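Textile Workshop Notebook
Iltow Cultural Center, Holiday and Folk Dress Program

Entry date: May 2, 2018
Entered by: Adwoa Adjei
Read and initialed: E. Bonsu

Purpose of the session. Preparation of the sashes and head cloths to be worn by the Iltow delegation at the Ackah Harvest Day in October. The feast has no fixed day, and the town announces it late in the summer. Work is therefore being planned against the earliest possible weekend.

Condition of stock. The storage chest was opened and the contents checked against the list drawn up by Mr. Opoku. The list gives 122 pieces. All are present. Two sashes show fading along the fold line and have been set aside for Mr. Quartey, who will decide whether they can be worn or should be kept for display only. One head cloth has an old repair in cotton thread that does not match the ground. It is sound and will be left alone.

Thread. The red supplied by Kustmont under the new order is cooler in tone than the red used on the older sashes. Under the work lamps the difference is slight. At the window it is plain. Mr. Baidoo proposed using the new red on complete pieces only and keeping the remaining old thread for repairs. Agreed. The black is satisfactory. The Zukison linen has not arrived.

Dye fastness trial. Samples of the new red were stitched to white cotton, soaked in cool water for five minutes, pressed between cloths, and left to dry on the rack. A second set was treated the same way with a small amount of white vinegar in the water. Untreated samples left a faint pink mark on the cotton. Vinegar samples left none that I could find. One trial is not enough to change our practice. Repeat with warm water before any decision is entered in the handbook.
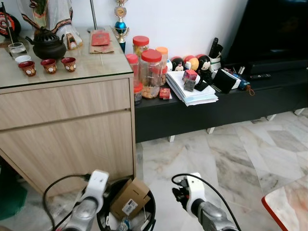

Reading time: 3 minutes

Pattern work. The border chart for the wide sash was redrawn on squared paper. The earlier chart had the star motif six stitches wide, which does not center on the band and forces a half motif at the fringe end. Redrawn at five stitches, it centers correctly and the corner turns without a gap. Mr. Bonsu asked that the earlier chart be kept in the folder and marked as superseded, as several of the worn sashes follow it and will need it for repair.

Question of the knot. There is still no agreement on the side at which the sash should be tied. Mr. Quartey was taught the left, and the older members at Ackah tie on the right for feast days and on the left for ordinary dances. I have written to the Ackah hall for their view. Until a reply is received, the instruction sheet is to carry no statement on the matter.

Procession order. Received from Mr. Opoku in draft. The delegation is placed behind the drummers and ahead of the children's choir. Sashes must therefore be short enough not to catch on the hall steps. Finished length to be checked on the wearer, in shoes.

Carried forward:
Warm water trial, both sets (A. Adjei)
Letter to Kustmont asking whether the earlier red can still be supplied (E. Baidoo)
Linen delivery, inquire again (M. Opoku)
Decision on the two faded sashes (A. Quartey)
Fringe sample in the new black, full width

Note added at close. The small frame has a loose peg on the lower bar and should not be used for wide bands until it has been refitted. A paper tag has been tied to it.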